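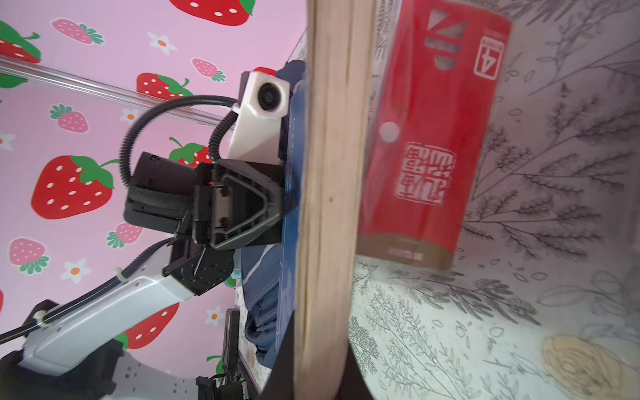 Hovell Home Inventory Support
Ticket 431: Shelf labels print blank after update
Status: Resolved
Opened: 2024-10-20
Product: Rulus Shelf Catalog, desktop version
Printer: Cordier label printer, USB

Original report

I use Rulus to keep track of what is on the shelves in my den and hall closet. It's mostly books, board games and boxed sets. Every shelf has a label with a short code, and the code matches a list in the program. I have been printing these labels since March with no trouble.

After the update to version 9 the labels come out blank. The printer feeds the right length of paper and cuts it, but there is nothing on it. The preview on screen looks normal. The printer's own test page prints fine, so I don't think it is the paper or the print head.

What I have tried so far:
Restarted the computer and the printer.
Swapped the USB cable.
Put in a new roll of labels.
Removed the printer in system settings and added it again.

None of this changed anything. I have a backup of the catalog from before the update if that is useful.

Support, first reply

Thank you for the details. Please check two things.

First, open Settings, then Printing, and tell us what is listed under Label Template. Second, print one label to a PDF file and tell us if the text shows up in the file.

Please don't restore the backup yet. Version 9 changes the catalog format when it opens an older file, and going back and forth can leave you with two copies that don't match.

Customer

Label Template says "Nusgate Narrow (old)". I don't remember picking that, but it may have been there from the start.

The PDF has the text in it. It is very small and up in the left corner, and the rest of the page is empty.

Support

That helps. The Nusgate Narrow template was made for a wider roll than the one you are using. Version 8 scaled it down to fit. Version 9 does not scale old templates, so the text lands outside the area your printer can reach. The label comes out blank even though the job was sent correctly.

Please try the following:

1. Open Settings, then Printing.
2. Change Label Template to Nusgate Narrow 2.
3. Set Roll Width to match the number printed on the inside of the roll core.
4. Leave Scale to Fit off.
5. Click Save, close the program and open it again.
6. Print a single label.

If it still comes out blank, send the file called print.log. It is in the same folder as your catalog.

Customer

Step 3 was grayed out. I could not change Roll Width until I had saved the new template and reopened the program. After that it let me in.

The label prints now, but the last character of the code is missing. "DEN-B-12" comes out as "DEN-B-1". Shorter codes are fine.

Support

You are right about the order, and the help page has it wrong. We have asked for it to be corrected.

The missing character comes from the left margin, which was carried over from the old template. Go to Settings, Printing, Margins and click Reset. Doing this does not affect your catalog entries.

Customer

Reset the margins and printed the whole den list. All the codes are complete.

One more question. There are 500 entries in my catalog, but the count at the bottom of the window says 431. Did I lose anything?

Support

No entries were lost. In version 9 the count leaves out anything marked as Loaned or Stored. To see the full number, open the View menu and turn on Show All Items. The setting stays on until you change it.

If the number with Show All Items on is still lower than you expect, reply here and keep your old backup where it is.

Customer

It says 500 with that turned on. I had a lot of things marked as Stored from when we painted. You can close this.

Support

Closing the ticket. It can be reopened by replying to any message in it.

Internal notes

Cause: old Nusgate template kept after upgrade from version 8, no scaling in version 9.
Fix: change template, save, reopen, set roll width, reset margins.
Help page "Printing shelf labels" needs the steps put in the right order.
Item count question has come up in other tickets. Suggest adding the word "shown" after the number.
Related: Ticket 9, blank labels on older Cordier models. That one was a driver fault and has a different fix.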